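3.2 Spare parts supply and vehicle readiness

The brigade kept two transport types in service during the study period, the Tarov light truck and the older Hokar carrier. Mazurek (Eugeniusz Mazurek, depot records) lists over 500 requests for running gear parts. Most were for tires, wheel bearings and brake hoses. Requests for the Tarov were filled in nine days at the median. Hokar requests took 50 days, as the original supplier had closed its line and stocks were held at one depot only.

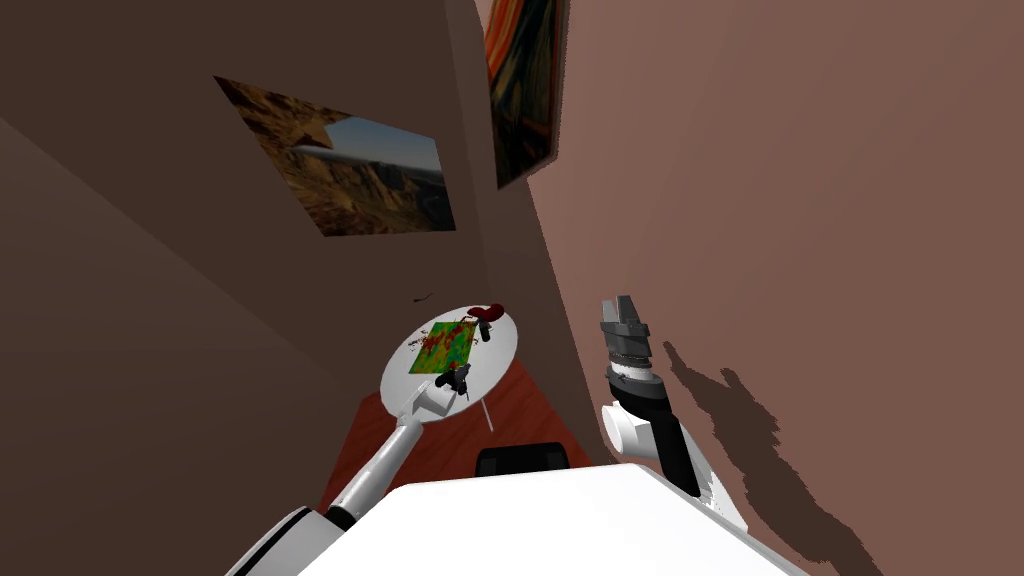
Figure 4. Simulated room, robot with two arms at a table.

Waiting time alone does not explain the gap in readiness. Crews at Jabłońska took parts from parked carriers to keep others running, and these transfers were often left out of the log. Laskowska reports the same practice at a second site and treats it as a hidden loss of vehicles. We follow that approach and count a stripped carrier as unavailable from the date of the first missing part.

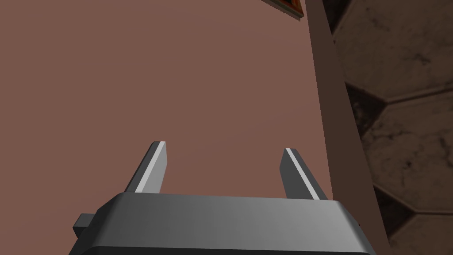
Figure 5. Simulated view past the two gripper fingers toward the wall.

In March the depot moved to a shared stock list run on Clilora, a parts database already used by the engineers. Median waiting time for the Hokar fell by 7 days. The number of open requests did not change.

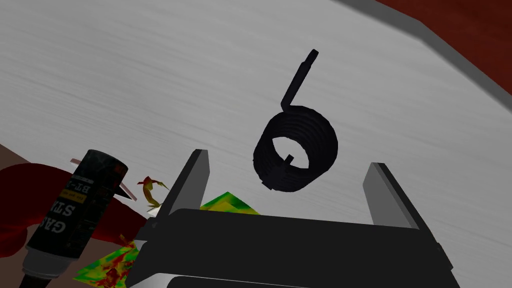

Vol. 9, No. 7

Two limits apply. The log gives the date a part was issued, with no date for fitting, and repairs done in the field by the crews are missing from it. Readiness figures in Section 4 should be read as upper bounds.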